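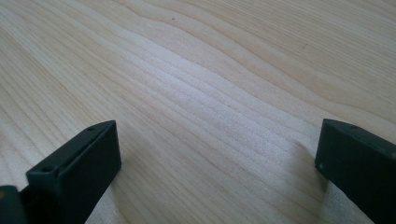 The new good-practice sheet for handheld grippers is out, and we are really pleased with how it came together! It covers the sessions our Grarkcombe and Grindimstead benches have been running since January, and it fits on 3 pages (the old one ran to 18, and most of us had stopped opening it).

The biggest change is the start of a recording. Every session now opens with the fingers apart and nothing between them, held over the bare work surface, before any object comes in. It takes a moment, and it gives whoever checks the files later a clean look at both fingers and the table. When we went back through the 3,004 recordings in the Vrabec set, the ones with an opening like this were so much quicker to review.

Other points worth knowing:

Check finger faces for specks and scratches before you begin, and write down what you find even if it looks harmless. Wipe first, then look again.

Shiny tabletops are fine, but note any bright patch in the log. Move the lamp between sessions, never during one.

If you swap a finger, close the session and open a new one. A changed finger halfway through has cost us around 16 good recordings already.

Keep the same table for a whole batch where you can. Wood grain is welcome, and so are marks and knots. Please don't cover them up with tape!

The Gresus log template has new fields for all of this, and the old template will still load until everyone has moved over. The sheet is dated 14 March 2021, so check the footer before you print. Comments are very welcome, especially from anyone working on glass or metal tops, where our wording is still thin.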